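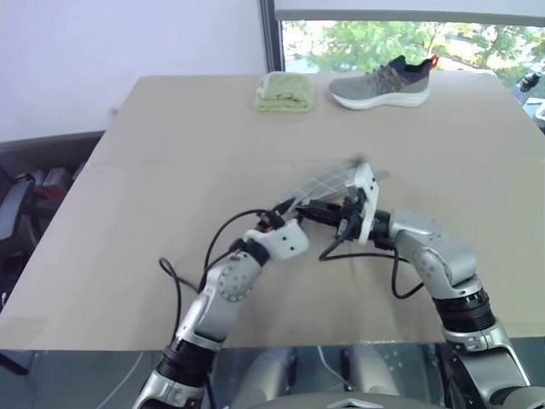 clurkell_12 wrote:
You don't need a covering under everything. I wipe my knit sneakers down on the bare table and it has never left a mark.

November

Re: Cleaning knit sneakers indoors
posted by dresine60

Depends on the table. Mine is soft pine and the dye from one wet shoe got into it. I keep a covering on it now and a folded towel next to the shoe, so I'm not walking to the closet with dirty hands.

We use cookies to remember your login and preferences. Accept / Manage settings

marchandfan wrote:
Original poster here. My question was about gray knit with orange stitching. Does the orange run? I have the Tatis foam cleaner, 12 oz.

dresine60 wrote:
Mine didn't run in cold water. Laces out first, soft brush, 20 minutes on the towel, then stuff them with paper overnight.

clurkell_12 wrote:
Overnight is too long for the paper. Swap it after 60 minutes or the inside smells. And skip the foam, dish soap does the same job.

heelpull wrote:
Disagree on dish soap. It left a yellow line on my white soles right where they meet the knit. Took two more washes to get it out.

clurkell_12 wrote:
Then you didn't rinse it.

heelpull wrote:
I rinsed it.

marchandfan wrote:
Ok, trying the foam on the heel tab first. Will post back tonight.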